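Dindura Handover Kit — two-arm training bench add-on

Price: 339, software included. Fits the Sernholm bench and most tabletop pairs with a wrist camera on each arm.

Hi, I'm Rostam, and I wrote most of what's in this kit, so I get to write the page too! The short version: it teaches two arms to pass small things to each other in mid-air, and it does it from a lot fewer demonstrations than I was using a year ago.

My old way was to record a person driving both arms through the whole handover, start to finish, over and over. It worked okay, but the policy got sloppy right at the meeting point (the only part I cared about). So now we record the full task just 10 times, then spend the rest of the session on the last few inches — approach, touch, let go, back off. The trainer gives those short clips extra weight and stitches them onto the long ones.
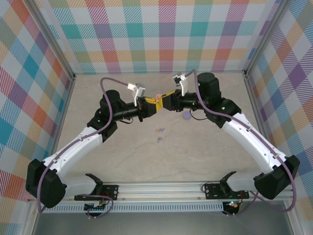 On our own bench the new recipe finished 83 handovers out of a hundred with small soft parts. The misses were mostly the giving hand opening too early, and I'm still working on that. Evangelia Mitsotakis-Vlachou ran the same recipe on her Morikawa pair in June and got a slightly lower score, with slower arms and a different set of parts, so please don't treat my number as a promise.

In the box you get the recording software, the trainer, a set of printed finger pads, a bag of small practice pieces and our full set of clips. Training takes around 5 hours on a decent desktop graphics card. You'll need your own arms and cameras, and yes, both wrist views — I tried dropping one and the score fell off badly.

It doesn't do heavy parts, and I haven't tried anything shiny or see-through. If you're on the older Jadel controller, update it first or the two arms drift out of step.

Current version: 20 July 2019. Kit owners get updates free, just log in and grab the new trainer file.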